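Home | Issues | Authors | Search | Sign in

4. The Open Afternoon at the Welesari Site

4.1 Setting and procedure

The demonstration was held in October in the ground-floor laboratory at Welesari, as part of the annual open afternoon of the Orklow group. Visitors were admitted in parties, each party remaining at the bench for 30 minutes. In total, 336 visitors signed the attendance sheet, and each was offered a short questionnaire on leaving. The questionnaire was available in two languages and contained no items on age or occupation.

The bench selected for the public program was the two-arm station used in the packing study reported in Section 3. It was chosen over the single-arm station because the task could be followed without explanation by visitors of any age. Sanaa Bouazza supervised the station throughout, and Wiroj Wongsuwan answered questions from the floor. Neither had been given a script. Their remarks were noted by hand and later sorted by topic.

4.2 The task as shown to visitors

The public task was a reduced form of the school-bag task. Figure 4 shows both arms at the backpack, with the package of markers lying on the tabletop in front of it. Soft bags are a demanding object for two-arm work. The fabric folds under its own weight, the straps move independently of the body, and the opening seldom lies in the same place from one trial to the next. These properties are well known to the project staff but were new to most visitors, many of whom had expected the markers to be the difficult part.

Visitors were told before each trial that it might not succeed. Trials were not repeated on request - a rule adopted after the previous open afternoon, when repeated requests had delayed the later parties. No success rate is reported for the public trials, as the bag was handled by visitors between parties and its starting position was not controlled.

4.3 Visitor responses

Written comments fell mainly under speed, safety and usefulness. Comments on speed were the most frequent. Several visitors asked why the arms paused near the bag, and the answer given by the staff - that the system was choosing where to grasp - was often repeated in the written comments in the visitor's own words. Comments on safety concerned the distance between the arms and the rope line, which had been set at 800 mm from the front of the bench. A smaller group asked whether such a station could be used in schools or in home care. These questions are taken up again in Section 5.

Figure 4. The two-arm station with backpack and markers.

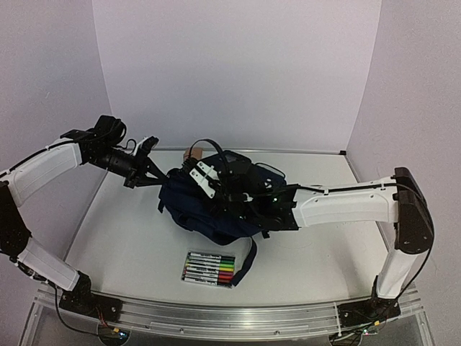 Ngaio McPhee wrote that the pauses had bothered her at first, but that after a second trial she found herself looking at the bag and guessing which fold the arms would go for. She would have liked a longer visit and a place to sit.

Shares 30 | Comments 4

Contact | Copyright Orklow | Back to top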